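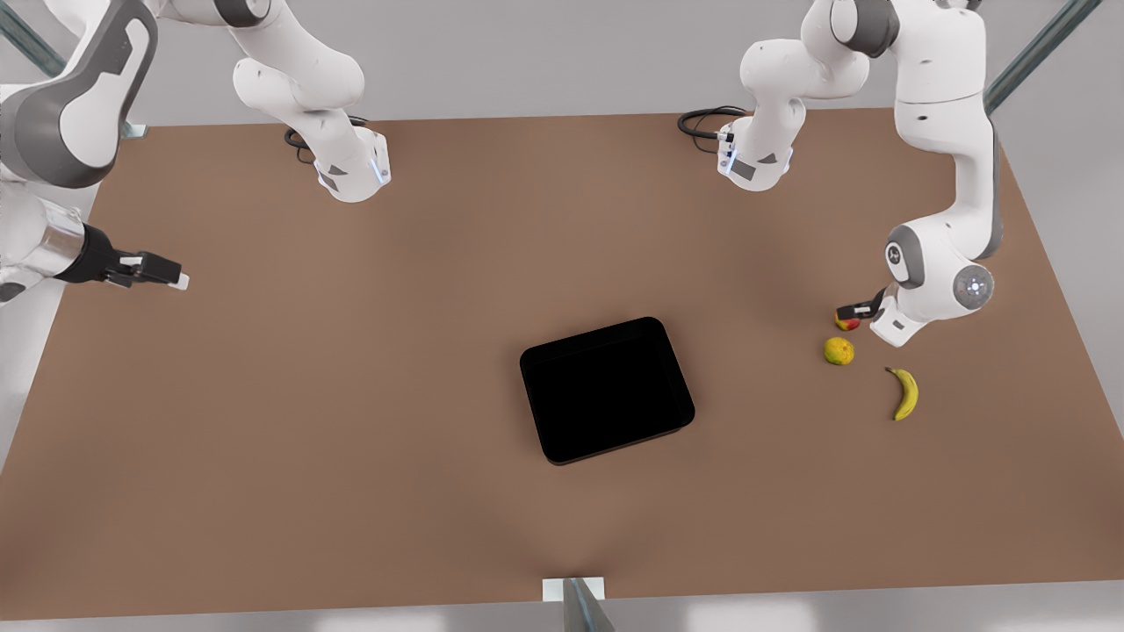 Two white robot arms at a brown table. Rendering: Vakside

FOR IMMEDIATE RELEASE

Sustville to Host Repair Night, Toasters Welcome

SUSTVILLE, Friday, August 16, 2024 - Vakside, the neighborhood repair shop on Podau Street, will open its doors after hours next month for the first Sustville Repair Night. Residents may bring up to two broken household items each. Lamps, radios and toasters are encouraged. Marriages are outside the shop's expertise.

A trial evening in July drew about 12 people and nine toasters. Six of the toasters went home working. One was found to contain a house key its owner had given up on in the spring.

"People apologize to us for the crumbs," said Dennis Bramwell, who owns Vakside. "We have seen crumbs. Bring the toaster."

Dehua Qin, the shop's head repairer, will teach a short class on rewiring a lamp - bring your own lamp, and please unplug it first.

Admission is free. Parts are sold at cost. Coffee comes from Qiu Bakery next door, whose espresso machine is also on the repair list.

To reserve a bench, call or stop by Vakside during shop hours.

###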